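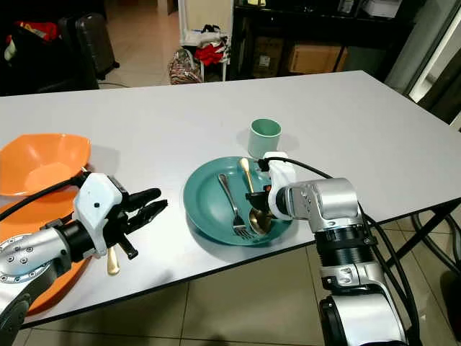 An orange bowl and a flatter orange dish on a white tabletop.

Cars > News > Electric

Husetti shows Haralell electric wagon, but the charging claim needs work

Last updated: November 24, 2025
14 comments | 37 shares

Husetti has taken the covers off the Haralell, a five-seat electric wagon that it says will charge from 10 to 80 percent in nine minutes. The car made its debut at the Gumisia motor show, where it sat on a carpeted stand with its doors locked and its windows tinted too dark to see much of the cabin.

The headline number is the charging time, and it deserves a hard look. Husetti's press material says it was reached "under optimal conditions" and leaves it there. There is no battery size, no peak charging rate and no word on how warm the pack was when the test began. Without those, nine minutes tells a buyer very little about what will happen at a highway charger in cold weather.

Range is given as 265 miles. That would be fair for a wagon this size, but it is the company's own estimate and has not been through an official test. A footnote adds that the number applies to the base version on the smallest wheels. The show car wore much bigger ones.

The battery pack comes from Verstraete, a supplier that has so far built packs for delivery vans. Husetti calls the deal a long-term partnership. The two companies would not say whether the production line for the Haralell pack is running yet, and a planned question session at the stand was dropped from the schedule.

As for the look, the wagon is low and clean, with slim headlights and a long roof. The door mirrors have been replaced by thin camera stalks and the door handles are flush. Past Husetti concepts had the same touches, and the cars that reached dealers had ordinary mirrors and ordinary handles.

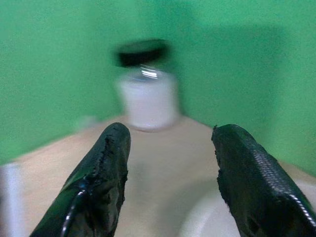

Can you order a Haralell now?
Husetti is taking refundable deposits through its website, but it has not set a price or a delivery date, so a deposit only holds a place in line.

The company says full specifications will follow in December — the same promise it made for its last concept, whose spec sheet came out five months behind schedule. It did confirm that the Haralell will be sold with a choice of rear- or all-wheel drive, and that the tow rating is still being worked out. Wagon buyers tend to ask about towing early, and a car this close to production, as Husetti describes it, should have an answer.

The show car stays on display in Gumisia until the event closes. Test drives are not being offered.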